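I met her at the coffee counter inside the Dirby building, and before I'd even got my lid on she was telling me about concrete. I love people like this! She has looked after the grounds and the road at the Inton office park for 21 years (she'd rather I left her name out, so I have), and she'd put aside her lunch hour to walk me along the front road and talk.

"Everybody looks at the glass," she said, waving her cup at the offices. "I look at the joints." Slabs swell in summer and shrink in winter, she told me, and if you don't give them a line to move along they'll pick their own. Her first big job was getting the old sealant raked out, all 595 feet of it, mostly on her knees. She still has the hook she used. It lives in her kitchen drawer with the can opener.
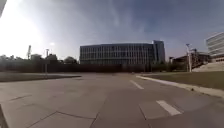
I asked if the stains bother her, because they'd bother me. She laughed. "Concrete's a sponge. You wash it, it looks great for a week, and then it goes right back to telling you who leaks oil." She did try a cleaner from Filtero one spring and liked it fine, but it took 2 days to do a stretch you could walk in a minute, and the tenants complained about the cones. So now the stains stay until somebody slips or somebody important visits.

The paint is another matter. She's fussy about the paint. The year the striping was done by Feng, she went out at six in the morning with a string line to check it, and she made them redo 2 of the lane marks. "They were off by the width of my hand," she said. I told her I'd never have noticed. "You'd have noticed," she said. "You just wouldn't have known what was bugging you."
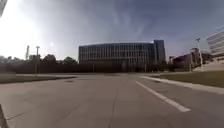 We got onto the hedges next, which I'd figured would be the easy part of the conversation. Nope! The office tenants want them low so they can see out, and the folks on the ground floor want them high so no one can see in. She splits the difference and gets emails from both sides. I asked which way she leans personally and she thought about it for a good while. "High," she said. "Birds."

The grass she mostly leaves alone. It goes brown, it comes back, and she quit apologizing for it years ago. What she does worry about is the cracks, even the skinny ones. Water gets in, it freezes in February, and by April you've got a crack you can lose a dime in. She carries a piece of chalk in her jacket and puts the month beside any new one she finds, then copies it all into a notebook at home.

I asked to see the notebook and she said maybe next time, it has her grocery lists in it too.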